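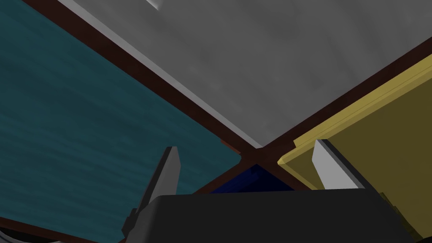

Forums > Knitting > Yarn & Fiber > Rosilgate sock yarn, worth it?

moss_stitch_mel
Bought 4 skeins of Rosilgate in the August sale, and one sock has now eaten a hole in its own heel. I knit it at a respectable gauge. Has anyone had luck with the stuff?

pilling_season
Mine are on year two. Are you reinforcing the heels? Slip stitch, carry a bit of nylon thread. 400 yards of anything single-ply needs help.

moss_stitch_mel
It's 3-ply. I can read a label, thanks.
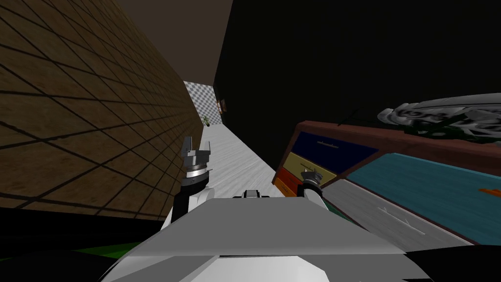

1 min read

Rebecca Piras
I'm with Mel. Rosilgate is lovely in the skein and lovely in the drawer. On a foot it lasts as long as a New Year's diet. I switched to Yorath, scratchy as a doormat, no holes.

pilling_season
Yorath isn't sock yarn, it's twine with a marketing budget.

Rebecca Piras
My twine has heels, though.

grumblecable
What needles, Mel? I went down a size and my Rosilgate pair quit wearing through. Hands hurt for a week.

moss_stitch_mel
2.25 mm. If I go any smaller I'll be knitting with staples. Darning it tonight in orange, out of spite.

Related threads
Grorby blocking mats: do they curl?
Jostville fiber fair carpool
30 stitches cast on, 31 on the needle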